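Jun 17, 2026

Print | E-mail this entry

The fault came back. I was told in January that it was fixed, by an update Nomier sent over with a cheerful note attached, and I wrote in here at the time that I would believe it when I saw it. I haven't seen it.

The job is the bun job. Lid off the steamer, buns from one place to the other, lid back on. A child could do it, and the child wouldn't need a restart. We did 80 runs with the Tahiri controller and got a grip fault on 13 of them. The log says "object secured" for every single one, including the one where the lid slid out and hit the table with a noise I felt in my teeth. It didn't break. I checked the rim twice.
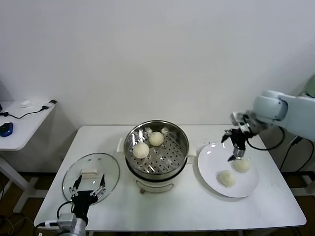

Two buns in the steamer, two on the plate, lid on the table at left.

What bothers me is the word "secured." As far as I can make out, the software looks at how far the fingers have closed and decides from that. Fingers closed on the handle and fingers closed on a corner of the handle give it nearly the same number. So it lifts, feeling good about itself, and whatever happens next is not its department. Belari's manual calls this grip confidence. I'd call it guessing.

I don't worry much about a bun on the floor. A glass lid over a hot steamer with somebody's hand nearby is another thing, and I put that in the report in plain words. I also asked for slower lifts and a second check before the arm leaves the table. The answer was that this would hurt cycle time. Cycle time for what? Dropping it sooner?

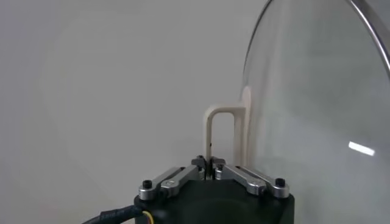

Hajar Saber thinks I'm blaming the wrong part. She wrote back after dinner that the software can only know what the fingers tell it, that the pads were worn when she last had them off, and that I should swap them before I write one more angry line to Nomier. She wants the same 80 runs on new pads, nothing else changed.

Fine. She may be right, and I'd hate that less than another update. But worn pads should show up as a warning, and no warning came. I've ordered a set from Orkovico and left the emergency stop on my side of the table. Until they arrive, no hands near it while it's moving, mine included.

Shares: 2 | Comments: 1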